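Home | About | Meetings | Minutes | Documents | Contact

4 min read

MELTLOW WATER USERS ASSOCIATION
Minutes of the regular meeting, November 2024

Presiding: Anastasia Deligiannis
Minutes of the previous meeting were approved with one correction: in item 5, "Woltum gate" should read "Woltum weir."

1. Metering of the lower district

The lower district remains on flat-rate billing except for the properties on Andreadis Lane, which were metered in the last program. Recorded use on the lane for the billing period was 2,369 cubic feet per connection. The flat rate assumes 3,000. The board discussed whether the lane is typical of the district, given that most lots there have no irrigated ground. Staff will pull pump station totals for the same period and compare them with the billed volume before any change to the flat rate is proposed.
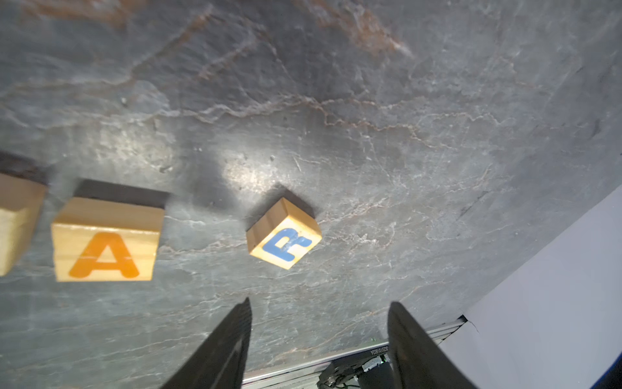
Deligiannis asked whether the comparison would separate leakage from unmetered use, and was told that it would not. Night flow readings at the Woltum valve house would be needed for that, and the logger there has been out of service. Replacement of the logger was approved under the maintenance budget.

2. Woltum weir

The weir plate was inspected at low flow. Scour on the downstream apron has extended toward the left bank but has not reached the footing. The contractor, Mostent, offered two repair methods: grouted riprap, or a cast concrete toe with a cutoff. The grouted riprap costs less and can be placed without a full diversion. The concrete toe needs a dry channel for the length of the cure.

Motion to request a written price for both methods, with diversion costs shown on a separate line. Carried. Work is not expected to start before February.

3. Pressure complaints

Low pressure was reported at the upper end of the Meltlow main during morning hours. A chart recorder was placed on the last hydrant. The trace shows a short drop that matches the filling cycle of the upper tank. Staff proposed moving the fill to overnight hours by resetting the float control. No equipment purchase is required.

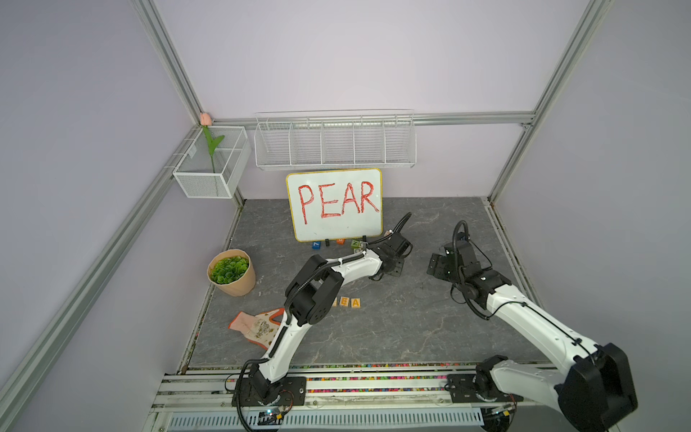

One member objected that an overnight fill would leave the tank at its lowest level in the evening, when fire reserve matters most. Staff answered that the low-level cutoff would stay at its present setting. The change was approved for a trial period, with tank levels to be logged daily.

4. Fees

The reconnection fee was left unchanged. The deposit for new commercial connections was set at $2,000, payable with the application.

5. Adjournment

There being no further business, the meeting was adjourned. The pump station totals under item 1 are to be circulated with the next agenda.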